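Play Kitchen Breakfast Set – Frequently Asked Questions

8 November 2023 – by the Illovwood Toy Library

Many families ask us the same things about the breakfast set, so we collected the answers on one page.

What fruit is in the set?
An apple, a peach and a persimmon, all artificial. The persimmon is the orange one with green leaves on top.
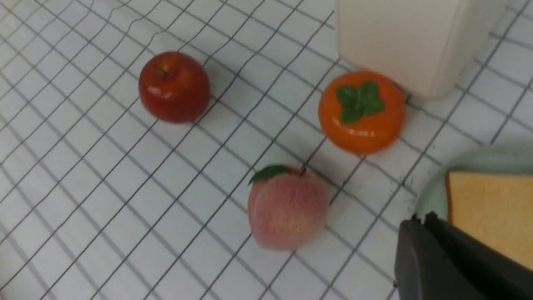 How long can I borrow the set?
The loan is for 30 days. You can renew it 2 times if no other family is waiting.

How do I clean the fruit?
Wipe each piece with a soft cloth and a little mild soap. Please do not put them in the dishwasher – the colour can become dull. The peach has a matte skin and a leaf, so wipe it gently and do not pull on the leaf.

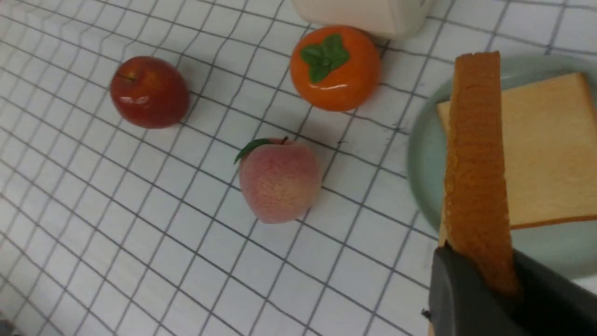 About the toaster and bread

Does the bread fit in the toaster?
It does. The toaster has two slots, one slice for each. Children usually like to serve the toast on the green plate afterwards.

Must the cord be plugged in?
Please leave it unplugged during play, and lay it to the side where small children will not catch it. When you pack, fold the cord loosely and do not wrap it tight.

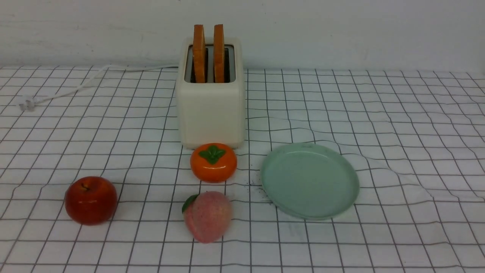

Toast and fruit on the grid cloth

Is the cloth included?
The cloth stays at the library. At home any light tablecloth is fine.

What if we lose a piece?
Write to us before you return the box. We keep spare fruit from older sets and in most cases there is no charge.

Last updated: 8 November 2023

Contact us | © Illovwood Toy Library | Back to top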